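# Does "wrist view only" really hold up for folding and bedding tasks?

**clothpeg_154**

I'm in second year and trying to get my head around a result from our reading group. The claim is that you can train a robot to handle clothes in people's homes from demos done with hand-held grippers, with the only cameras on the grippers themselves. No overhead camera, no robot in the house at all while the demos are being recorded.

What bugs me is the background. Every bedroom is a mess of different curtains, sheets and boxes. Wouldn't the policy just learn the bedspread? And is 154 demos anywhere near enough? That's what our group has budgeted for.

**Ivar Tveit**

Oh, I love this question! I've been doing these collections for two summers on a project we call Kindham, and bedrooms are my favourite rooms to work in.

The background worry is fair, and it's why we go looking for busy prints. Have a look at this bed:
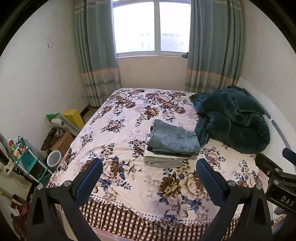
*Kindham bedroom set: folded stack on a floral print, both grippers in view.*

Jeans on top of the stack, darker clothes under them, roses all over the bedding, a plush blanket heaped up by the headboard. A policy that has only ever met plain grey sheets can fall over badly on something like that. Ours did. Our first version, Koso, was trained in 14 bedrooms with mostly plain bedding, and it kept trying to pinch printed flowers as if they were folds in the cloth. We laughed for a day and then went and borrowed every loud bedspread we could find.

The second version used 17 bedrooms, only three more, but with much more variety in colour and pattern. Flower-pinching all but vanished. So my reading is that the number of demos matters less than how different the rooms are. If you've got 154 to spend, please don't spend them all on one bed!

The other thing that helped was letting the view move. People shift their feet and lean in, so the same pile turns up from slightly different heights and angles.

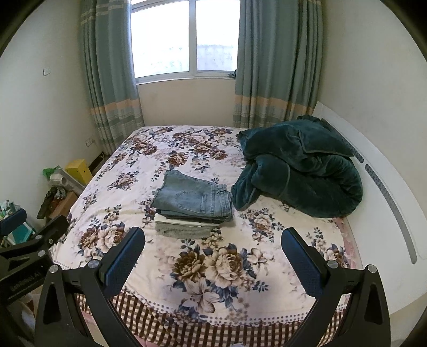
We used to throw out demos where the second gripper wandered across the edge of the view. Now we keep them. With two hands working on one stack you want the policy to be used to seeing its own other hand, and dropping those clips made the two-handed lifts worse – noticeably worse on thick fabric, where one hand has to hold while the other one slides under.

Still weak: dark cloth on dark cloth, and strong window light. I'd record the same room at 9 in the morning and again near dusk if the household will put up with you.

**shehu_lab_bench**

Agree on variety. Check your finger pads too, worn ones slip on denim.

**claletti**

I'd be a bit more careful than Ivar. He changed the rooms and the bedding together, so you can't tell which one did the work. If your group has time, keep the rooms fixed and swap only the sheets. Two sheets per room would do. Hold back a few bedrooms completely for testing as well, and I mean whole rooms, not leftover clips from rooms you trained in. We got that wrong in September and had to redo the lot.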